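Vitgate Workplace Services
@vitgateworkplace

Thread: the shared break rooms. In May we completed our review of the small kitchens and break corners across the offices we look after. The posts below set out what we found and what tenants are asked to do. Please read to the end before writing to the service desk. (1/19)

The review covered the rooms with a refrigerator, a microwave oven, or both. It did not cover the staff restaurant or the vending areas, which are run under a separate contract. (2/19)

We received 127 written responses from tenants. Most concerned the refrigerators. The second most common subject was the placement of microwave ovens, and the third was plants. (3/19)

Refrigerators first. Every shared refrigerator will be emptied at 4 p.m. on the last working day of the month. Food that carries a name and a date will be left in place if the date has not passed. Food without a name will be thrown away. (4/19)

Containers thrown away under this rule cannot be claimed back. We recognize that some of them are good containers. Labels and a pen are available from the front desk on each floor. (5/19)

The upper compartment of a two-door model is for frozen food and ice packs only. Several tenants reported drinks left there overnight. A burst can takes a member of our team most of a morning to clean up and puts the whole unit out of use until the shelves are dry. (6/19)

Decorations on refrigerator doors are allowed. Seasonal paper decorations, cards and children's drawings may stay up as long as the team using the room wishes. Please use removable tape. Nothing should be fixed over the door seal or the handle. (7/19)

The tops of refrigerators have been a matter of some disagreement. Our previous guidance asked for them to be kept fully clear. Rawan Hourani of our facilities team has revised this, and small light items are now permitted. Boxes, paper and spare bedding for nap rooms are not. (8/19)

Microwave ovens. Each oven should stand on its own table with room behind it for air to move. Bags, coats and lunch boxes should be kept off the same surface while the oven is running. We found this to be the rule most often broken, and the easiest one to put right. (9/19)

Cables should run down behind the table and should not lie across the top where plates are set down. Our technicians will fit clips on request. The request form is under "Small works" on the Jivero portal and needs only the room number. (10/19)

Extension cords may not be used for a refrigerator or a microwave oven in any building. If the wall outlet is too far away, move the appliance or ask us to look at the outlet. Please do not run one cord from another. (11/19)

Electrical distribution boxes. Where a box is mounted on the break room wall, the door must be able to open fully and the warning label must remain readable. Calendars, hooks and coat hangers on or under the box will be taken down by our staff without notice. (12/19)

Floors. Bottles left by a chair are the main cause of the small spills we are called to. Tile cleans easily and is slippery when wet. Recycling bins have been added on the second floor and will follow elsewhere once the delivery arrives. (13/19)

Plants. We were asked whether potted plants could be kept in rooms where food is warmed up. They can. One small pot on the table and one elsewhere is a sensible limit for a room of ordinary size, and a saucer or closed pot is required on any wooden surface. (14/19)

Plants belong to the team that brought them in. Our cleaners have been told not to water them, following two cases last year in which a plant was watered by both parties and lost. (15/19)

A room of the type covered by this guidance. The wooden table has a single green plant in a white pot, with the refrigerator on the back wall and the microwave oven on a side table of its own. The cables across that side table are the point to correct under post 10. (16/19)

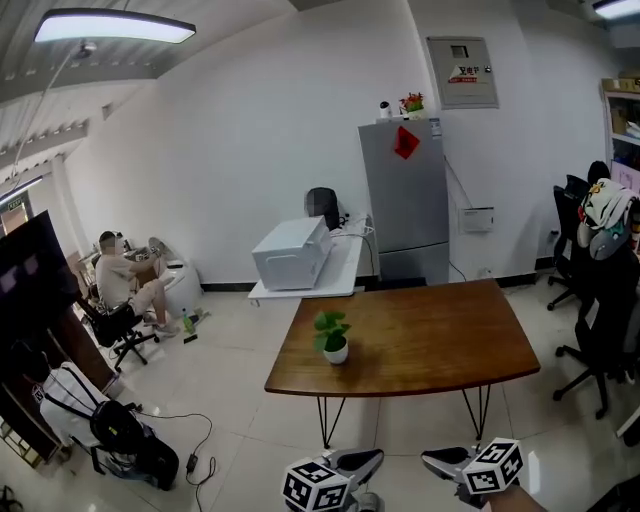 Kaede Maruyama replied: Our team supports the monthly clear-out but 4 p.m. is difficult for the evening shift, who arrive at five and find their food gone. Could it be done in the morning, or could the shift have one shelf that is left alone? We would also like to keep the plants. Three of us share the watering and there is a list.

Thank you for this comment. One shelf in each refrigerator used by an evening shift will be marked and left out of the monthly clear-out. The shift will be responsible for keeping it clean. Watering lists are welcome and may be posted on the side of the refrigerator. (17/19)

Tables. Tenants replacing a break room table are asked to choose one with open legs so that the floor beneath can be mopped without lifting it. A wooden top is acceptable if it has been sealed. Please send us the measurements before ordering, as 2 recent purchases did not fit through the door. (18/19)

The full guidance is available on the portal as notice 179. Questions about appliances should go to Maksym Sydorenko, and questions about furniture or plants to Shiela Dalisay. Both can be reached through the service desk between 9 a.m. and 4 p.m. The guidance applies to all floors from the first of next month. (19/19)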